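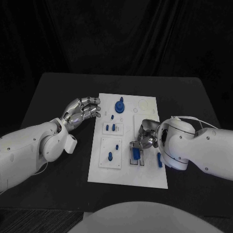

Figure 2. White board with an arrangement of small blue parts, on a dark gray table.

4. Outlines, labels and the return of shared tools

4.1 Why the return is studied separately

In the earlier literature on shared workshops, the borrowing of a tool and the return of it are mostly treated as one action. We think this is a mistake of method. A person who takes a chisel has a need for the chisel, and will look for it even if the wall is in disorder. The person who brings it back has no such need any more. The work is finished, the hands are maybe dirty, the bus is leaving. What the storage asks from the user at this moment must therefore be very small, or the chisel stays on the bench.

The question of this section is how the marking of a place changes the behavior at the return. By marking we understand any sign which stays visible when the tool is gone: a painted outline, a written label, a hollow cut to the shape of the tool. We do not include hooks without any sign, although some users told us that for them a hook is also a kind of sign.

The two workshops were already introduced in Section 2. The one in Sarkstead is a public workshop with evening hours, used mainly for furniture repair. The one in Pevance belongs to a housing cooperative and is open to the residents at all times. In Sarkstead the tools hang on the wall with painted outlines, which were made many years ago and repaired from time to time. In Pevance there are drawers with labels, in the Romard system, where every drawer front carries a word and a short code.

4.2 Recording of the returns

We recorded 794 returns in Sarkstead and 400 in Pevance. The difference has a simple origin: the drawers in Pevance are in a narrow room, and it was more difficult to note there what a person does without standing in the way. The recording in Sarkstead started on Monday, January 15, 2018, and in Pevance some weeks later. Both were closed before October of the same year.

Every return was put in one of these classes:

Correct place
Neighboring place (the tool is in the right group, but not on its own mark)
Wrong group
Left on a work surface

The class "neighboring place" gave us the most trouble. In Sarkstead, the try squares hang one beside the other and have outlines which differ only in length. A square on the outline of a longer square is visibly not at home, but it is easy to find. Dionysis Rallis proposed to count such cases as correct. After long discussion we kept them apart, and the reader can add them together if he or she prefers the wider definition.

A tool which was handed directly to the next user was not recorded as a return. We also left out all consumables, such as sandpaper and screws, with one exception: the glue bottles in Sarkstead have their own outline and are treated by everybody as tools.

4.3 Outlines

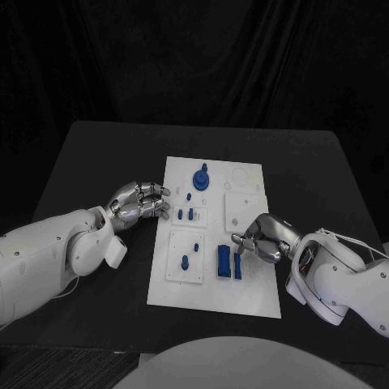
Full text: 1809 words

The outline has one strong property, and it is seen in our records very clearly. An empty outline is a message also for those who did not borrow anything. In Sarkstead it happened often that a user saw the empty shape of a spokeshave, looked on the benches, found the spokeshave and hung it up, without knowing who had left it. We did not meet this behavior in Pevance at all. A closed drawer looks the same with the tool in it and without it.

For this reason, the share of tools in the class "left on a work surface" decreased in Sarkstead in the course of an evening, while in Pevance it grew until somebody made a general cleaning. We consider this the main result of the section. It says little about the discipline of individual users, who were in many respects similar in both places, and more about what the room lets other people see.

The outlines have also a weak side. They belong to one exact tool. When the old Polák planes in Sarkstead were replaced with a lower model, the outlines on the wall remained, and for several weeks the new planes were put in every possible position. Qusai Shboul, who painted the new outlines, used a lighter color over the old one -- the old shape is still readable when the sun comes from the side. Newer members, who never saw the old planes, sometimes asked him what tool was missing.

A second difficulty is the symmetry. A round outline says where the tool goes but does not say how it should be turned. With mallets and rolls of tape this has no importance. With the marking gauges it has, and here we found many cases where the tool was in its correct place with the pin to the outside. Our scheme has no class for it. We noted these cases in the margin of the record sheets and did not include them in the comparison.

4.4 Labels

The labels in Pevance were written by residents in different years and the vocabulary is not uniform. One drawer says "pliers", the one under it "gripping, small". A person who knows the room goes by the position of the drawer and does not read at all. We could see this well when, in the spring, two drawers were exchanged by accident after a repair of the cabinet. The experienced residents made errors in these drawers for several days, and the new ones made almost none.

It follows that the label serves a beginner, and after some time it becomes decoration. This would not be a problem if the cabinet never changed. But a shared cabinet changes often, and a label which nobody reads cannot announce the change. Hooman Khosravi suggested to put a colored strip on any drawer whose content was moved. The strips were used for the rest of the study. They were helpful in the first days, and later, when nobody took them off, they were read as part of the furniture too.

We want to be careful with the comparison at this point. Sarkstead has set hours and a person at the desk, Pevance has neither. A part of the difference between the two workshops comes surely from this, and our data do not allow us to separate it.

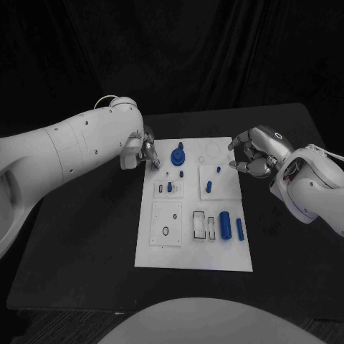 According to Libor Ondrejka, who reads our result differently, the empty outline works only in a room where people are a little ashamed in front of each other, and a wall of outlines in a room that is mostly empty of people would be ignored as fast as any label. He also wrote to us that in his experience the drawers have one advantage we do not mention, namely that the tools in them do not collect sawdust, and that users bring back a clean tool more willingly than a dusty one.

The first part of this objection we take seriously. In the quiet hours of Sarkstead, with a single user present, the spontaneous hanging of other people's tools was indeed less frequent. It did not disappear, however. Vratislav Hrubý was several times alone in the workshop before closing and returned on these occasions whatever he found on the benches. When asked about it, he said that the empty shapes disturbed him while he was sweeping. On the second part, the dust, we have no records.

4.5 Mixed arrangements

Some workshops combine both ways, with the outline on the bottom of a shallow drawer and a label on the front. We visited no such workshop during the study, but the cooperative in Pevance changed one of its drawers in this manner after our recording was closed. The drawer holds the small screwdrivers. The residents report that it is now more often complete, and also that it is more often left open, so that one walks into it in the dark. Whether the open drawer is an error or a part of how the arrangement works -- the empty shape must be seen by somebody -- we leave for Section 5, where the question of visibility is taken up together with the plans of both rooms.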